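Thursday, late evening

I write this with cold tea next to me and sore feet, but I want to keep the day before it mixes with the others.

We got the key to the hall in Callport this morning. I say hall, but in my head I was still calling it "the room", the way we called the old place in Skikbridge a room, and there it was correct, you could touch both walls if you had one friend to help. When the door opened I said nothing for some time. It is so high. My voice went up and came back a little later, and I felt shy to speak loudly.

I walked one time around it with my notebook, as I promised myself to do before any box is opened. In my notes it says: ceiling off-white, good. Cables, ask. Windows, very good, wash them. Curtains??? I put three question marks because I had already looked at the price of curtains last week. For windows like these the shop wanted 2,390, and this is without the rails. I closed the page and made dinner. Now that I have stood in the hall, I think we should leave them without anything, at least until summer. The light came in so strong that I took off my jacket, and outside there are trees, so it does not feel like a place for storage.

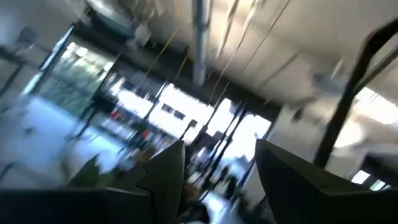

The new hall, ceiling and windows.

The cables are the thing I keep thinking about. They are thin and they hang from the ceiling, and I do not know if they carry anything or if they were left from the people before. I wrote to the owner at lunch and he answered with one word, "later". I do not like this word from owners. Until I know, I will not hang even a paper lamp from up there. There is also a gray pipe or column coming down, I am not sure what to call it, and I have put it on the same list of questions. My list has now gone onto a second page.

In the afternoon the first part of the move came, 2 trips with the van. The driver was from Cadus, the same firm which carried my piano four years ago and scratched it, but this time everything arrived whole. The folding chairs came first, then the shelves, then the boxes with the fabric. I had written on every box with a thick pen what is inside, and still I opened one that said "plates" and found it full of scarves. So I was not so careful as I believed. I wrote "scarves" on it and crossed out the plates, and I still do not know where the plates are.

I tried to decide where the long tables should stand. My first idea was along the windows, for the people who sew. But in the morning the sun would be directly in their eyes, I think, and white cloth in such light is tiring. I sat there myself for 30 minutes with a piece of hemming to test it. It was pleasant for the hands and bad for the eyes. Maybe the tables can stand with the short side to the glass, so the light comes from the left. I will try it tomorrow with only one table before I carry all of them.

For supper I bought noodle soup from Triệu, on the corner across the street. This is a very good discovery! The soup is better than in Skikbridge and they gave me extra herbs without my asking. I ate it on a folding chair with my coat on my knees and looked up at the ceiling the whole time – so much air to keep warm in December. The heating I have not understood yet. There is a paper with instructions, but it is a copy of a copy and half of the words are gray dots.

Money, to remember: we put aside 500 for paint and small repairs. I was going to use it for the ceiling, but this color is fine for me, and I would need a very tall ladder and much more courage. Better to spend it on hooks, a good broom, and a mat for the door.

Tomorrow: buy cloths and vinegar for the windows, ask again about the cables, find the plates. Bring slippers. Bring the small radio also, it was too quiet when the van had left.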